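Graltetti Garments – data card

Version 2
Released July 29, 2018
Maintainer: Mehrangiz Abbasi

Summary

Graltetti Garments is a set of 3,560 teleoperated episodes of two-arm cloth handling, recorded for imitation learning. Each episode covers a single garment on a tabletop. The set was collected at the Cindolden site with one station and one table. Version 1 was recorded at the Brunner site on a different table and is not merged here; its joint logs use another sign convention for the wrist.

Task

An episode starts with the target garment in an arbitrary state on the table. The operator grasps it with both grippers, stretches it, lays it down and folds it. Other garments may be on the table at the same time, folded or not. They are not moved out of the way before recording, and a policy trained on this set should be expected to meet them.
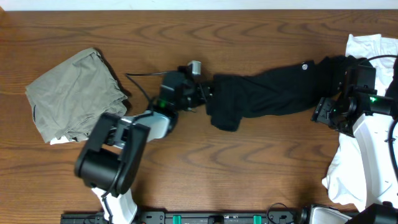 Stretch phase, dark garment held at both ends. Folded gray-green item at left, white item at right.

Episodes are cut at 90 seconds. An episode that reaches the limit is kept and marked timeout in the index. Do not treat timeout as failure – many of these contain a clean stretch phase and are usable for training that phase alone.

Contents of an episode

head.mp4 – head camera video
wrist_left.mp4, wrist_right.mp4 – wrist camera video
joints.csv – joint positions for both arms, commanded and measured
grip.csv – gripper opening, left and right
meta.json – garment class, operator code, result, phase marks

Timestamps in all files come from the same clock. Video files may start up to 3 images later than joints.csv. Align on the timestamp column and ignore row order.

Labels

Phase marks are grasp, stretch, lay and fold. They were entered by hand after recording. The start of stretch is the first moment both grippers are closed on the target garment, including when the cloth between them is still slack. The garment class is coarse: top, bottom, towel, other. Color is not labeled.

The result field is success, partial or timeout. Partial means the garment was laid down flat but the fold was not finished.

Known problems

Black cloth gives little texture in the head view. Edges and sleeve openings are hard to find, and automatic masks made with the Pruredell tool often merge the cloth with the gripper. Masks are therefore not shipped for dark items.

Regrasps are not marked. They can be recovered from grip.csv.

Splits

Train and test are split by garment, so no item appears in both. The lists are in splits/. Please report results on the test list as given.

Changes from version 1

New station and table. Added wrist video. Dropped the depth stream. A fix for duplicate operator codes is planned for December.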